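Getting scuff marks off flat paint without leaving shiny patches?

Posted Wed 6 June by Flurkbridge_Fern

Hi all! We're moving out of our rental in July and the walls are the one thing I'm dreading. They're a pale blue-gray flat paint, and anywhere a chair or a bag has ever touched them there's a smudge. I tried a melamine sponge behind the couch and now there's a shiny spot that I like even less than the scuff. Our deposit is 200 and I'd love to see it again. Is there a gentler way, or do I just repaint?

3 replies

Malachy Mac Giolla
Stop with the sponge! It's basically very fine sandpaper and it polishes flat paint. I've cleaned up after tenants for years and I go in this order now.

My own wall is much the same color as yours, with smudges and scuffs getting thicker up toward the right. I keep a black cloth over the table so drips don't bother me.
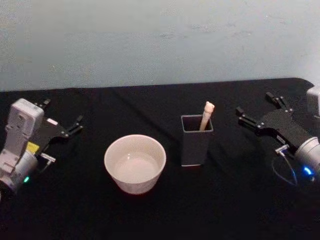 Step 1: Dust first
Dry microfiber, top to bottom. Skip this and you're rubbing grit into the paint.

Step 2: Barely soapy water
A drop of dish soap in a bowl of warm water, cloth wrung out until it feels almost dry. Dab, don't scrub, then go over it with plain water. Give it a full day before you judge it, damp flat paint always looks blotchy.

Step 3: Touch up what's left
Feather it out with a nearly dry mini roller. If the patch still shows, paint that wall corner to corner and leave the others alone.

Oh, and the same soapy cloth is my first try on smooth gray surfaces too, for streaky smears like these.

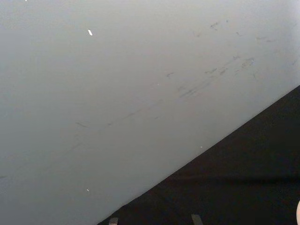
Gray-brown smears on a matte light gray surface

tallpaul
just repaint. landlords have 1,000 reasons to keep a deposit and a shiny spot is an easy one

Prernimska
Ask the landlord for the paint name before you buy anything. Ours was a Cilow color and the "exact match" I had mixed at the store dried a shade too green, so I ended up doing 2 coats on the whole hallway. Also test behind a door first, I wish I had.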